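3.2 Bedroom clothing: where garments rest between wear and wash

The kitchen and laundry results in Section 3.1 deal with items that have an agreed home. Clothing in bedrooms is less settled. Across the Jorkeron households we recorded 535 garment placements, and the largest share fell on neither a rail nor a shelf but on the bed. We call this the holding surface. A bed used this way is cleared at night and filled again during the day, so the same garment may be handled several times before it is folded, worn or washed.

The Appiah scheme sorts garments by fabric weight. We found weight a poor guide to how a garment is left. Neckline, cuff and sleeve matter more, as they decide which part of the garment a person can find first when it is lying in a heap. Ribbed knits with long sleeves are the clearest case.
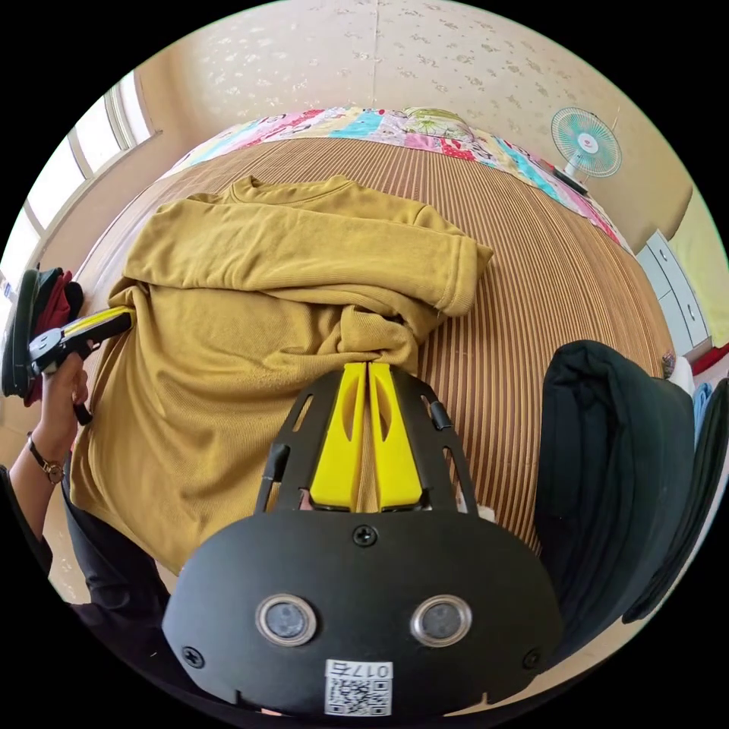 Figure 2. Mustard-yellow sweatshirt on a striped woven mat, with the patchwork quilt at the far end of the bed.

A sleeve folded across the body hides the side seam, and the folder must open the garment out before any fold can be squared. We coded this opening step separately from the fold itself. In the earlier Ananis coding sheet the two were joined under one heading, and folding times from that sheet should not be compared with ours.

Bed coverings add a second difficulty. Where a mat is laid over the bedding and a quilt is kept on the bed in the daytime, there are at least two layers of household textile under or beside the clothes. Coders were told to treat coverings as part of the surface unless they were lifted clear of the bed. The rule was tested on a set of 13 placements in April and kept without change.
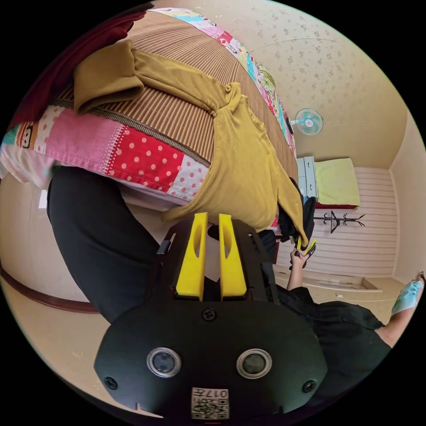 One householder objected to the rule when it was read out to her, saying that the quilt was the first thing she moved in the morning and the last thing she put back, and that a study of tidying which left it out had left out half the work. We accept the point. Quilts and mats are reported on their own line in the Flemex table, but they are not added to the garment total.

Garments that leave the bed during sorting follow one of 2 paths. They go directly to storage, or they are set down a second time, usually within reach of the person sorting. The second path is where floor piles come from. A pile of this kind need not be dirty washing, and coders were asked not to assume so from its position. The dark navy garment heaped on a red one beneath the window is coded as "floor, mixed colour" only, with no entry for wear state.

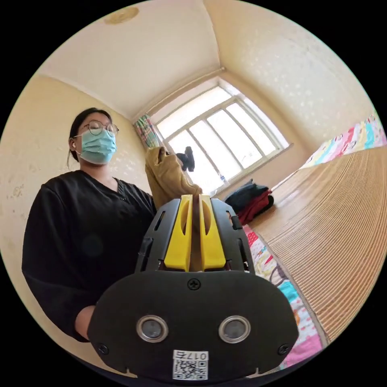
Lifting a garment clear of the heap is a distinct act in the coding, and it is easily missed when notes are taken at normal speed. It may serve to find an edge, to check the item or simply to get it out of the way. The tan cloth hanging in a crumpled fold against the window light was entered as "raised, not opened", and its purpose was left blank. Small items beside a raised garment were entered by colour and size only where the coder could not settle between a sock and a glove.

Agreement between coders was lowest for dark garments lying together. Black and dark red items bunched side by side were at times entered as a single piece, and the boundary could be fixed only by tracing a hem or sleeve. Light and mid-toned garments on a patterned covering gave less trouble than we had expected.

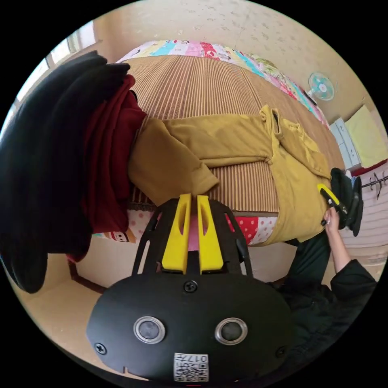

Edge position was recorded for every garment on a bed, using three values: inside, touching and over. Garments in the third class tend to be the next ones handled, though the effect is weak and does not hold in homes where the bed stands against a wall on its long side. Colour had no bearing on order of handling once edge position was taken into account. Section 3.3 applies the same values to chairs and door hooks.

Contact: Jorkeron Household Textiles Study | Copyright the authors | Back to top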